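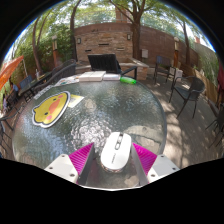 **Catch-up on the tabletop set, Saturday 7th October**

Present: Majdi Masri, Tươi Tôn, Thu Sầm, Anas Haddad, and me (Gwenaël Lefèvre, on minutes again, so blame me for the spelling). Apologies from the Rokberg pair, who sent their numbers through beforehand.

We got going a bit after ten, once Anas had found the good pen.

**1. Last meeting's minutes**

Accepted. Thu wants it noted that she did return the spare battery. Noted!

**2. Where we're up to**

Majdi read out the tally. We've got 544 episodes in the Zasley folder that have been through a first check, and another 145 sitting unchecked. That second number is bigger than any of us would like, and I'll own up to a fair chunk of it being mine (I let them pile up during the week and then can't face them). Tươi offered to take half if I label them properly before I hand them over, so I've said yes very quickly before she changes her mind.

Three episodes were thrown out for having no finish — the recording stops while the object is still in the air. We agreed that these can't be rescued by trimming, and they come out of the count altogether.

**3. Glass tabletops**

This took up most of the morning. Anas has been keen to get more patio furniture into the set, and I'm all for it, because everything we had up to August was on plain matte desks and the policy behaved as though the whole world was a plain matte desk. Rippled glass is a different animal. You get reflections of the object, reflections of the sky, and bright crinkly patches that slide about whenever you move the gripper. Majdi worries that the tracking will wander when most of the view is glass. Thu's feeling is that there's plenty of fixed stuff in the background to hang on to outdoors (walls, tree trunks, chairs), provided we don't point the gripper straight down for the whole episode.

What we settled on:

- start each episode with the far edge of the table in view, and hold there for a slow breath before moving in
- keep the approach shallow, then tip down only for the last little bit
- leave the clutter on the table where it is, papers and bottles and all, and don't tidy between takes
- if the sun comes or goes halfway through, finish the episode anyway and put "light" in the notes column

Tươi asked whether we should wipe the glass first. We went around in circles on this one and landed on no.

**4. The computer mouse task**

I like this task! It's a good shape for two fingers: smooth, low, rounded on top, and easy to nudge by accident. We talked about the grasp and agreed the flat grey strips should meet the two long sides of the mouse, with the fingers coming down evenly either side of it. Anas has been catching one finger on the shell before the other is down, and he showed us with a stapler how it happens. He's going to slow down.

Majdi would like more variety in which way the mouse faces. Right now the front nearly always points away from the person, and he reckons the model will learn that as a rule. From now on we turn it by hand between episodes, any old angle, and whoever's recording doesn't get to pick a favourite.

Thu asked if dragging the mouse a few centimetres before lifting counts as a fail. Decision: it's a keep, but it gets the "slid" label. Pushing it off the table is a fail, and also please catch it.

**5. Labels**

Ayele still shows "pick up mouse" and "pick mouse up" as two separate tasks. Thu will merge them under the first wording. I said I'd write the list of allowed phrases on a single page, which I also said last month.

**6. Grolero**

Tươi has put in for another set of finger pads from Grolero and hasn't heard back. Carry on with the ones we've got. If a pad starts to lift at a corner, stop and swap it, and write down which episode you were on.

**7. Jobs**

- Gwenaël: label the backlog, pass half to Tươi, phrase list
- Thu: merge the duplicate task in Ayele
- Anas: slower approaches, plus a batch late in the day when the shadows are long
- Majdi: run the tracker over the glass episodes and tell us which ones drop out
- Tươi: chase Grolero

**8. Anything else**

Majdi raised umbrellas and whether strong colour from a canopy nearby changes the look of the table much. Held over to November, along with the question of night recording.

Finished at twenty to twelve. Anas has my charger.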